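Back on the ward at Zeltwood

When the surgical wing at Zeltwood closed its old day room in May, the hospital lost the one place where patients could sit together after an operation. The replacement, opened on Monday, June 20, 2022, has 208 square metres of floor and a door to the garden.

Kimis, the firm that drew up the plans, asked 368 former patients what they had missed most during their stay. Most wanted a chair they could get out of without help. Quiet came second, and decent tea was not far behind.

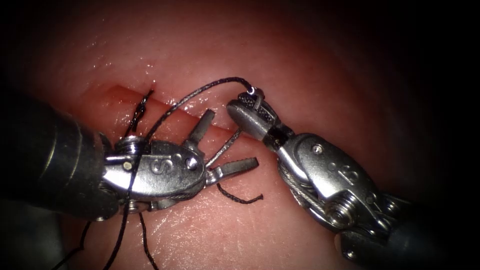 The chairs are higher than usual and have firm arms. They were made by Vemon, a small workshop that mostly supplies care homes, and each one cost £356. The hospital's friends' group paid for half of them through a book sale and a sponsored walk.

Tea comes from Hoàng, the café across the road, which sends over two urns each afternoon. Visitors pay what they like. The garden door stays open until eight in summer, and the beds outside will be planted in the autumn.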